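Home | Reviews | Family Life | Toddlers | School Years | About

November 26, 2025 - by the editor, Plitstead Parents

The Storia bedtime player: nine months in

We bought the Storia in February, when bedtime in our house had stretched to nearly two hours and I was reading the same badger book four times a night. It's a little audio player for children. You put a card in the slot on top and it tells a story, then it switches itself off. No screen, no adverts, nothing to swipe.

My son was four then and he worked it out before I'd found the instructions. The buttons are big and chunky, the volume has a limit you can set, and it has been dropped down our stairs more times than I'd like to admit (it has one dent and still works fine!). The battery is meant to last up to 14 hours. We charge it on Sunday-ish and forget about it, so I've no complaints there.
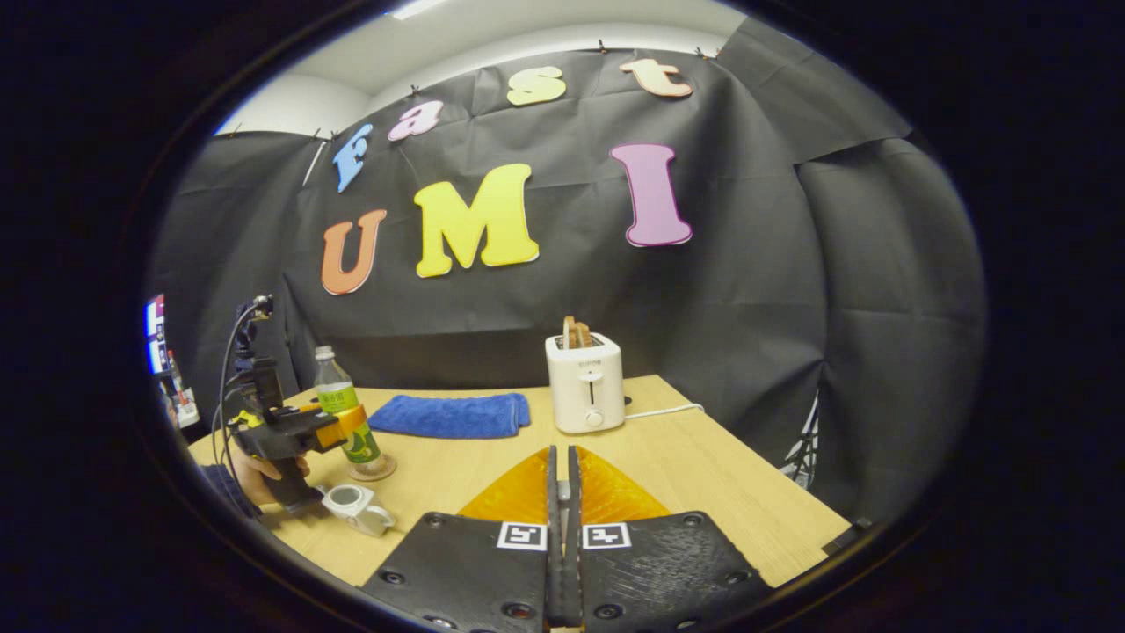 The stories themselves are a mixed bag. He adores the Wernamia set, all sea monsters and soup, and I've caught myself standing on the landing to hear how a chapter ends. The nursery rhymes are a bit tinny and one of the narrators does a goose voice that frightened him so much we had to hide the card in the airing cupboard. It's still there.

Now the money. We paid £80 for the player with two cards in the box, and the extra cards add up fast if you have a child who wants the next one straight away. I looked at the Wan as well, which is cheaper and lets you record your own voice, but the one we tried at a friend's house had a very fiddly lid and a bright blue light I couldn't turn off. Not what you want in a dark bedroom.

My other grumble is the night light on the Storia. It fades after ten minutes and you can't change that, so I still get called back in to press it again.

Bedtime is down to forty minutes most nights though - and I get to drink my tea while it's warm. I'd buy it again, but I'd ask the grandparents for the cards.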